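Section 4: Recording a Headstone

Use this section once you have signed in to the Havberg index and picked a cemetery from the list. If your cemetery is not listed, stop and go back to Section 3.

Before you start

Read the plot sheet for your row. Plot numbers at Doststead run from 1 to 2639. The old churchyard, plots 1 to 700, was renumbered in December, so sheets printed before then must not be used.

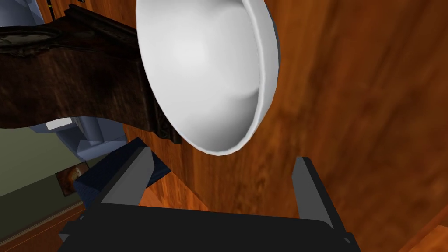 Doststead Burial Records Group

Bring the plot sheet, a pencil, a soft brush and a bottle of plain water. Pens smear on damp paper.

CAUTION: Do not lean on, push or try to straighten any stone. If a stone moves when touched, step away and write UNSAFE in the remarks column.

Entering a stone

1. Find the plot number on the ground marker. If the marker is missing, count from the nearest one that can be read and put a question mark after the number.

2. Brush off loose soil and leaves. Leave lichen where it is.

3. Copy the inscription line by line, exactly as carved. Keep the old spellings and any mistakes the carver made. Use a slash to show where each line ends.

4. Put square brackets around letters you cannot read, with one dot for each missing letter.

5. Photograph the stone from straight in front, then once from each side. Low sun from the side brings out worn lettering.

6. Fill in the remarks column: type of stone, any carving, and which way it faces.

NOTE: Never use wire brushes, bleach, shaving cream or chalk. All of them mark the stone, and some of the damage takes years to show.
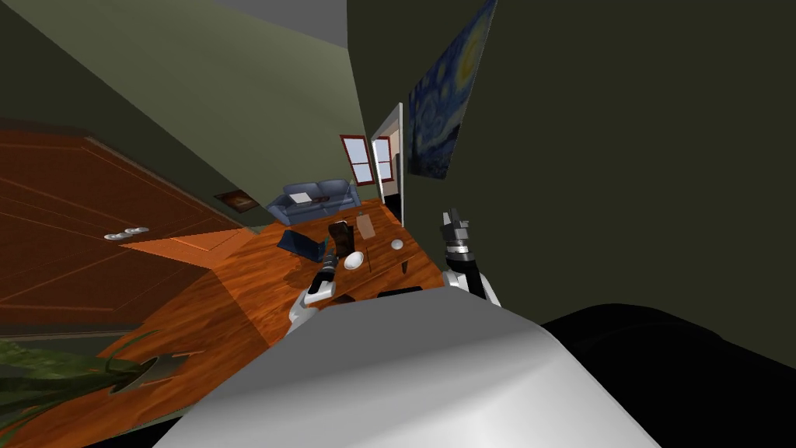

Noémi Jakab

Sending your entries

7. Open the row in the index and choose Add Stone. Type one stone per entry, even where several share a plot.

8. Attach the photographs. The form takes up to 10 per stone.

9. Check the dates against your pencil sheet. The numerals 1 and 7 are the usual trouble, along with 3 and 8.

10. Choose Submit. The entry shows as Pending until Tibor Orbán or Stamatia Vrettos has compared it with the burial register.

NOTE: If the register and the stone disagree, both readings are kept. Do not change yours to match.

CAUTION: Leave the Family Contact field blank for burials in the Szénási section. Those details are held on paper only.

Keep your pencil sheets until the entry shows as Checked, then hand them in at the Lanard gate office.

Revised October 25, 2025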